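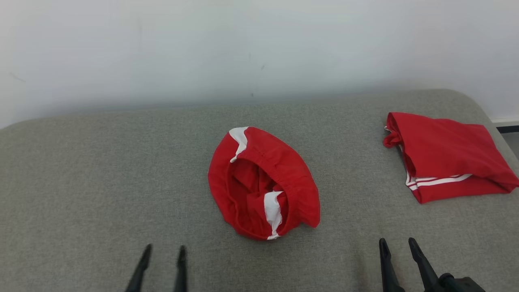 Red shorts with white stripes on a gray cushion, one pair still crumpled, beside a folded red garment. The grippers are those of the Trevska student team's two-armed robot.

Trevska students take laundry-folding robot to Sekum Challenge

TREVSKA – Students in the robotics club at Trevska Technical College will enter a two-armed robot in the household tasks class of the Sekum Challenge in June, the college announced.

The class asks teams to program a robot to fold everyday clothing without help from an operator. Each team gets 10 minutes per run. Garments are dropped on a padded surface at the start, and judges score each one on shape, placement and time. A garment that ends up on the floor scores zero.

The Trevska entry runs on software the students call Tipoki. It was written over two semesters as part of the college's applied automation course and learns from recorded folds in which a student guides the arms by hand. The club has recorded 800 folds so far. Of those, 345 are of shorts, the garment the team has found hardest to handle.

"A towel has four corners and you can go looking for them," said Leonie Ruddock, who teaches the course and advises the club. "Shorts have a waistband that closes up on itself and two legs that can be anywhere. The students spent most of the winter on the first grab, before any folding took place."

Early versions of the program tried to fold each garment from wherever it landed. The current version first pulls the waistband open, lays the garment flat and then makes 2 folds. Students rewrote the placement step in the spring after judges at a practice meet marked the team down for setting finished items too close to the ones still waiting.

Practice is done on upholstered seating as well as tables. Challenge rules do not say which surface will be used, and soft cushions give way under the fingers in a way that a tabletop does not.

The club is open to students in all programs. Members this year come from automation, electrical maintenance, computer support and fashion production. The fashion production students chose the practice garments and wrote the folding guide that the rest of the team works from.

Travel to the challenge is paid for by the college and by Plemier, a local maker of packaging equipment. Plemier has also offered summer placements to students who complete the course.

Teams at Sekum make three scored runs, with the best two counted toward the final result. The Trevska students will demonstrate the robot on campus before they leave. The demonstration begins at 4 p.m. in the automation lab and is free to attend. Visitors may bring a clean T-shirt or pair of shorts for the robot to try.

Students interested in joining the club next year can sign up at the demonstration or through the applied automation office.

Media contact: Leonie Ruddock, Applied Automation, Trevska Technical College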